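Week 5, furniture & room history — notes for the 6th October session. Reading for next time at the bottom. Bring the September handout back, I'm not reprinting it.

Today = the dressing table, 1700 to now. Short version: a cloth, then a table, then a table with a mirror, then a whole corner of the bedroom.

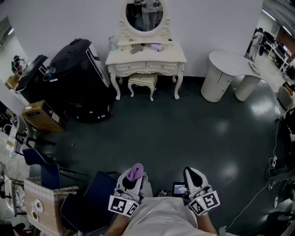
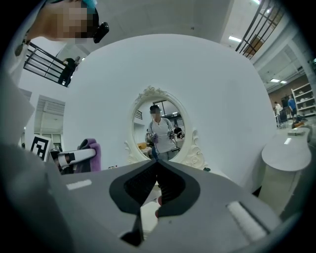

Oval mirror in a decorated white frame.

**1. The word**

"Toilet" comes from French *toilette*, a small cloth (*toile*). Cloth went over the table, combs and pots went on the cloth. Then the word slid — cloth, then the things on it, then the act of dressing, then the room, then the fixture. Keep this in mind when you read old inventories. A "toilet" in a 1720 list is very often just fabric.

"Vanity" for the table is mostly American usage and much later. British sources say dressing table. Don't search for one word only, you will miss half the material.

**2. Before it was a piece of furniture**

- Any small table would do. Side table, writing table, whatever was in the room
- Mirror was separate, stood on top or hung on the wall
- Glass was expensive. Large plates especially. Small mirrors long after big ones were technically possible, becuase of price
- Dressing as a semi-public event in wealthy houses: visitors came in, business got done. So the table was on show and had to look it

**3. The 1700s**

Cabriole leg: curves out at the knee, in at the ankle. Know this one, it's on the quiz every year. Comes in early in the century in England, and a bit before that in France. Feet vary (pad, claw and ball, scroll), and feet are often better for dating than the leg itself.

English lowboy: small table, drawers across the front, used for dressing among other things. American makers carried on with it and paired it with the highboy. Look at the drawer layout in the Rosales slides, the one deep middle drawer vs. two shallow.

French side: the *poudreuse*. Top opens in sections, mirror flips up out of the middle, compartments either side. Closed, it looks like a plain table. Rococo ones have the shells and scrolls, asymmetry, gilt mounts. By the 1770s it's straight tapering legs and the ornament calms down.

Question to think about, not to hand in: why would you want the mirror hidden?

**4. The 1800s**

Mirror gets fixed. Two uprights, glass swings between them. This is the big change and it's partly a cost story — plate glass gets cheaper, mirrors get bigger, furniture grows to hold them.

Also:

- bedroom suites sold as a set (bed, wardrobe, washstand, dressing table)
- washing and dressing split between two pieces, then the washstand dies off once there's a plumbed bathroom
- machine carving. Ornament is no longer a sign of hand labor
- revival after revival. Rococo comes back from the 1840s, so a scrolled frame and a curved leg together tell you nothing about date by themselves

That last point is the one people lose marks on. Style is not date. Look at the back, underside, joints, screws.

**5. 1900 on**

Triple mirrors, kneehole shapes, skirts of fabric around the base (cloth again!). Art Deco ones go low with a huge round glass. Film had a lot to do with how people pictured it. After the war, fitted bedrooms swallow it, the dressing table turns into a stretch of counter between closets.

Then white-painted "French" reproductions, sold from catalogs from the mid-century and never really gone away. Paint does a lot of work here: hides mixed woods, filler, repairs. When assessing a painted piece check inside the drawers first.

**6. Case: the Lambridge inventory**

We'll go through this in section. A house list with 29 rooms and closets, 11 of them with some kind of glass. Only 2 entries put table and glass on the same line. What does that say about whether the clerk thought of them as one object? Watch out for "swing glass" and "dressing glass", they are probably the same thing but argue it.

Compare with the Serkow sale list, which is later and much shorter. There the mirror is listed as part of the table every time.

**To do**

- Serkow list, all of it. Lambridge, first floor only
- Redar chapter on mirrors and glass prices, skip the tables at the end
- about 300 words on ONE object, any period. Describe construction before style. No "elegant," no "timeless"
- drawing of a cabriole leg in profile, label knee, ankle, foot. Doesnt have to be pretty

Section groups same as last week. Late work goes in the box outside the office, not under the door.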